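Gredow (tent)

The Gredow is a two-person, three-season tunnel tent made in the town of Gundia by the outdoor firm Vieira. It is known among bushwalkers for its light weight, its generous vestibule and a pole sleeve that has been redesigned more often than most people have replaced their boots.

Origins

Vieira began as a maker of canvas awnings for caravans. Its founder, Nivaldo Furtado, disliked camping and said so in the company's first catalogue, a remark left out of later printings. The move into lightweight shelters came under his successor, Benoît Sabatier, who had returned from a walking holiday with a leaking tent and strong opinions about seams.

The first Gredow had 3 aluminium hoops, a silicone-coated nylon fly and an inner tent coloured mustard. Sabatier maintained that mustard was calming. Retailers maintained that it was not selling, and a grey version followed the next June.

Design

The tent pitches fly first, so the inner stays sheltered while the walker does not. Like all tunnel tents it is not freestanding and relies on well-placed pegs at both ends. The maker's instructions advise pointing the foot end into the wind, and offer no guidance on what to do when the wind changes its mind at 2 a.m.

The fly fabric is rated to a hydrostatic head of 3000 millimetres. Early models used a single continuous pole sleeve, closed at one end. This saved 100 grams and made it possible to lose a pole tip inside the fabric, where it could be felt but not reached.

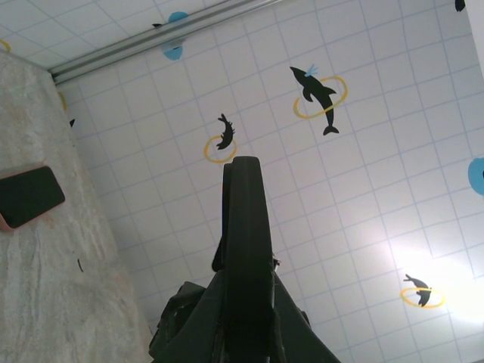

This page was last changed on a Thursday in June.

The Brirard variant

A heavier edition, the Brirard, was released for alpine use. It has an extra guy point on each hoop, snow valances and a second door, added after years of letters from whoever had been sleeping on the far side. Only 199 were made before production stopped. Owners tend to mention this early in a conversation.

Reception

The guidebook author Delwyn Rewi called the Gredow "a fine tent for two people who have already settled their differences", and praised its behaviour in heavy rain. Aurelio Carrillo, writing in a club newsletter, was cooler. He found the vestibule excellent and the sleeping area a sort of annex to it.

Condensation is the most common complaint. Vieira enlarged the rear vent in response, then added a flap to cover the vent when owners complained of the draught.

See also

Tunnel tent
Hydrostatic head
Guy line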